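Home Clubs Competitions Records A–Z index

Jarkdale Town Football Club

Iolanda Vieira
Friday, March 13, 2020

Jarkdale Town Football Club is a semi-professional football club based in the market town of Jarkdale. The first team plays in the Avell League, a regional competition of 20 clubs, and its home matches are held at Brilta Park.

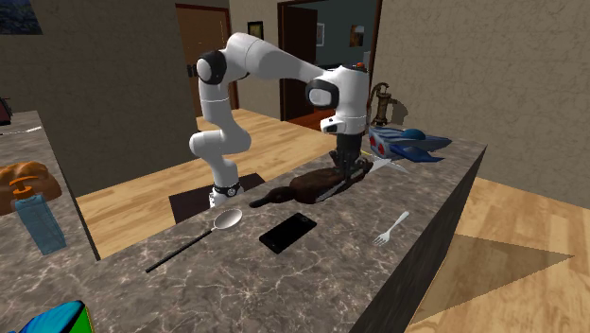 The club's traditional colours are green and white, and its supporters and players are known as the Drovers, after the cattle trade that once passed through the town.

History

The club was formed by the merger of two works sides, Jarkdale Mill and Jarkdale Railway, which had shared a pitch for several seasons and drew their players from the same streets. The new club took its green shirts from the first and its ground from the second. It spent its early years in local football and entered the Avell League when that competition was enlarged to include a second division.

Promotion to the top division came under the manager Sakalauskas, a former centre-half who had joined as a player and took charge of the team after injury ended his career. His sides were noted for a strong defence and for their use of long throw-ins -- a method much disliked by visiting managers. The club won the league title in his fourth season and reached the final of the League Cup in the next, losing 3-1 after extra time. He left the club that July.

A period of decline followed. Jarkdale were relegated twice in quick succession, and the reserve team was withdrawn from competition to save money. Ownership later passed to a supporters' society, whose members elect the board each year. The club has since regained its place in the top division, where its finishes have mostly been in the lower half of the table.

Ground

Brilta Park lies to the east of the town, between the railway line and the river. It holds 1,300 spectators. The main stand, on the railway side, contains all of the seating, while the remaining three sides are open terrace. The capacity was formerly much larger: the record attendance of 2,523 was set at a cup tie against Avell Rovers, before the bank behind the river end was closed on safety grounds.

The pitch is subject to flooding in winter, and home matches have on occasion been moved to neighbouring grounds. A drainage scheme completed under the present board has reduced the number of postponements.

Rivalries

The club's main rivals are Avell Rovers. Matches between the two are traditionally played on Boxing Day when the fixture list allows. A lesser rivalry with Brilta Athletic lapsed when that club left the league.

Youth and women's football

Jarkdale Town runs youth teams for boys and girls at several age levels. The women's team was founded as a separate club and became part of Jarkdale Town after the change of ownership. It shares Brilta Park with the men's first team and plays its home matches on Sunday afternoons.

See also: Avell League; Avell Rovers; League Cup finals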